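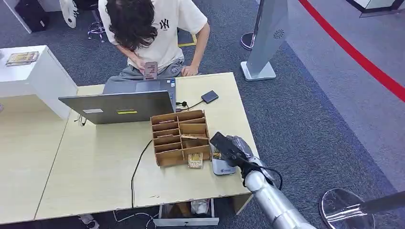
How does a small outdoor channel keep people watching after the first season?
It brings its guests back, and it lets them do more than talk.

We looked at Skandik, a fishing and hunting series hosted by country singer Idun Ekström, for our media studies project. Three of us watched all 84 episodes (yes, all of them!) and noted who was on, what they did and how long they were on screen. Kjell did the music episodes and now owns two of the albums.

What we found
Ekström had 188 guest spots to fill across the run, and musicians took more of them than any other group. The best episodes put a singer in a boat with somebody who really knows the water, like guide Eilif Westerberg, and then leave them alone. The lake trout one from July is a favourite with our whole group – nine minutes with hardly a word spoken, and we loved it.

We also read 387 viewer comments. People wrote about the dogs, the scenery and the songs played at camp, in that order. Hardly any mentioned the gear segments, even though the sponsor, Amero, has its colours on every jacket.

Next we'd like to compare the show with Kosow, which films in a studio and has no theme song at all.

Kjell Moen, Oda Åberg, Agnes Amundsen
Mar 28, 2019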